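We use cookies to remember your settings and count visits. Accept all | Manage preferences

Notebook, gear handling cell
01/09/2024

Came in for a few hours while it was quiet. Main job is to get the equipment request into shape before Unai Collado puts the department numbers together. He wants one page with prices on it. This is the long version, so that whoever reads the page can see where it came from.

Where we stand

Budget line for the cell is 900 for the rest of this year. Out of that, 500 is already spoken for by the Prasard service visit in November, so in practice we have 400 to spend on parts. Anything bigger has to go on next year's list, and next year's list closes when the service report comes in.

I had been treating fingers as consumables and paying for them out of petty cash. I don't want to carry on like that. They take filament, machine time and half a morning of somebody's attention to fit and check, and none of that shows up anywhere.

What the cell has to do

Pick up a blue spur gear, present it upright, pass it over to the second gripper, put it down. Same gear as in spring. The grip is on the hub, from both sides, so the teeth are left alone. I tried rim grips in an earlier session (see the June pages) and didn't like what they did to the position of the bore afterwards. Hub grip stays, and the buying plan assumes it.

For reference, hub grip as used now:
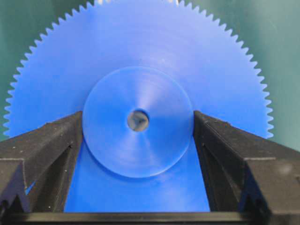
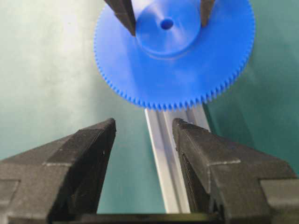 Fingers

The present shape is fine for this gear. The hub is big enough to give the tips something to close on and there is room between the fingers for the face of the gear. What I want to buy is time, so that we are not printing a new pair the evening before a visit.

Options, with what I found:

a) Keep printing in house. Cheapest on paper. Needs one spool, price 26 from Poojary, and the printer has to be free. It has been booked solid by the fixtures people since July.

b) Have a batch printed outside. Bendham quoted 20 per finger, so 40 a pair. Three pairs comes to 120. They want a drawing with tolerances on the tips and the notches, and our drawing has neither. That is a day of my time before we can order anything.

c) Machined fingers. Pronuvov do a blank that we would cut ourselves. No price yet. I rang twice on Thursday and got the switchboard both times. Leave for next year.

Going with (b) for three pairs and (a) for one spool as cover. 146 in all, leaving 254.

Pads

Bare tips on a plastic hub is all right at the force we use. If the closing force goes up for the heavier part in the new year, we will want something soft on them. Asked Bendham whether they would stick pads on before delivery. They would, but not at that price. I'd sooner buy a sheet and cut it here. Put it on the list as "sheet, thin, adhesive one side" and let purchasing find it.

Cameras

Both wrist cameras stay. There was talk of replacing one of them in this round. I can see the hub and bore well enough with what we have, and the money is better spent on a spare cable for each, which is what stopped us for two days in the spring. Cable price still to get from Prasard, who will probably want to bundle it with the visit. Ask before November, not during.

Rail and mounts

No spend. Leftover extrusion is in the rack behind the saw, enough for one more bracket if the layout changes. Short of T-nuts again. Somebody keeps taking them out of the tin without writing it down.

Spare gears

Unai asked if we need more. We don't for the present work. If the second shift starts running the cell as well, yes, and then I would rather order from the same supplier and the same mould. Changing the hub diameter by even a little means checking the grip all over again.

To do

- Redraw finger with tolerances, send to Bendham
- Order one spool (Poojary)
- Cable price from Prasard
- Try Pronuvov by email this time
- One-page version to Unai, with the 254 shown as unspent so it doesn't get read as spare
- Start a log for finger changes: date fitted, date removed, reason. First column headings are inside the back cover of this book, needs copying to the shared drive

Added later: the fixtures lot say the printer might be free a week on Tuesday. Have pencilled in one pair. Doesn't change the order.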